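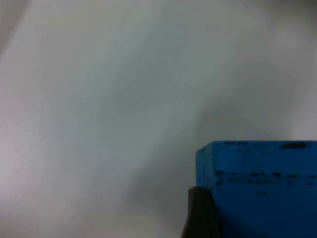 Pale cloth, slightly rumpled.

The damp in our back bedroom has a simple cause. Warm air from the kitchen reaches the north wall, cools and gives up its water behind the wardrobe. I spent most of November measuring this.

I put one humidity meter on the landing and one by the wall, and wrote down both readings every 12 hours. The landing stayed fairly steady. The wall side climbed each evening after cooking and did not come back down until the following afternoon. 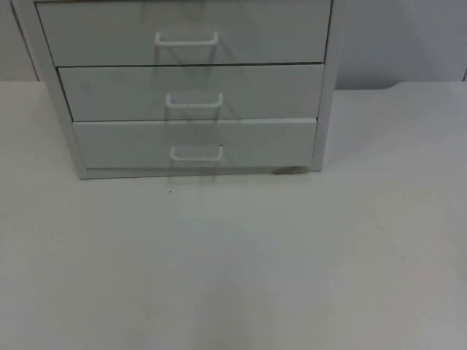
The first test was a Driredier, the 500 ml model, borrowed from Revathi Gowda at work. With the door shut it filled its tank in just over 2 days. With the door open the reading by the wall hardly moved, as the machine was then trying to dry the whole upper floor.

The second test was cheaper. I pulled the wardrobe 6 cm off the wall and left the window on its first notch during the day. The morning figure dropped within a week and has stayed down.

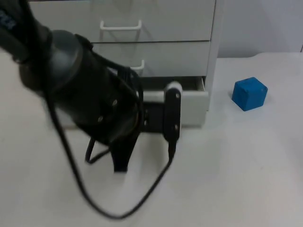 Paint comes next. The old coat has to be scraped back and the plaster left bare until the meter settles. I had planned to use Boneo again, but the shop in Westovden has stopped stocking the matt version and the silk shows every filler mark. I will post the December readings when I have a full set, including the ones from the week the boiler was off.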